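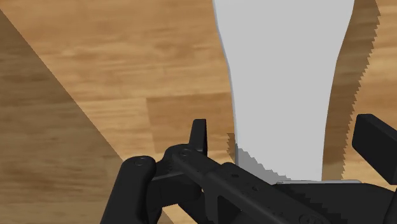
Tamuno Tabletop Chore Package
Single-arm clearing and sorting for tables, counters and light benches

Item no. 961
Availability: built to order
Page last revised 26/11/2018

Let's get the big question out of the way. Can a machine do your chores yet? It can do some of one chore, on one table, if you're in no hurry and you like watching. If you came for something that strips the beds and then asks about your day, we don't carry it, and neither does anyone whose catalog we've read (we've read a lot of catalogs).

The Tamuno package is for labs, teaching shops and the sort of small factory where somebody keeps saying "we should really get a robot for that." It's a software and planning bundle for a fixed arm with a two-finger gripper. You bring the arm. We bring the task library, the practice rooms and a realistic attitude.

What you get

Tamuno task library, with 131 tabletop tasks: pick up, set down, slide over, stand upright, put in the bin
Rakine room builder, for laying out a simulated table and its clutter before you risk any real crockery
Gora log viewer, which tells you what the arm thought it was doing
Setup guide, printed, spiral bound, lies flat
2 days of remote help from Binta Balogun, who wrote most of the library and will know if you skipped the guide

What it's good at

Rigid things of a sensible size. Blocks, boxes, cups, bottles with a decent waist. Things that stay where they were put. Repeating the same move long after a person would have wandered off for coffee.

What it's fair at

Flat things lying on a flat surface. People slide them to the edge and pinch. The arm has to come straight down and get a finger on each side, and the planner will sometimes spend a while thinking about it. Tall thin things are also fair, mostly on account of what else the elbow might meet on the way over. Leave more room between items than you think you need, then leave some more.

What it's bad at

Laundry. Cables. Grapes. Anything in a bag. Deciding whether a piece of paper is trash or your tax return. Wiping, which every customer asks for and which we've had on the list since April.

Practice rooms

Every order includes the Senau set of simulated rooms, furnished the way people really leave a table, with ornaments, stationery and candlesticks all competing for the same stretch of wood. We started with bare tables and the arm looked brilliant. Then Noeline Ruawai on our testing side began adding the stuff from her own dining room and the scores came down to something we could believe. Her layouts are now the default. You can switch back to the bare ones if you have a demo coming up and a boss to impress.

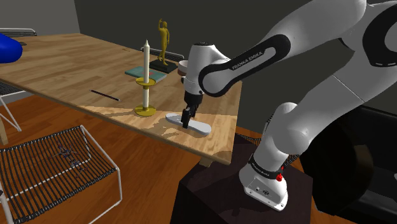
Will it clear a dinner table without supervision?
Only in simulation for now. On a real table we want a person within reach of the stop button the whole time, and that person could have cleared the table twice.

Before you order

You need a firmly mounted arm, a clear view of the work surface and a desktop computer that isn't also running payroll. The library expects one arm and one two-finger gripper. Suction cups, five-finger hands and anything you printed yourself are welcome, but you'll be writing your own grasp settings and we'll be cheering from a distance.

Price and ordering

$900 per seat, one-time. Updates to the task library are included. The arm, the table and the dishes are extra. Schools can ask for the classroom terms, which are the same software with a longer help period and a more patient version of Binta.

Returns accepted on unopened packages. If you've opened it and it simply hasn't done the dishes, please reread the section called What it's bad at, where dishes will be joining grapes in the next revision.

Related items: Senau extra rooms (kitchen, workbench), Gora log viewer single license, replacement setup guide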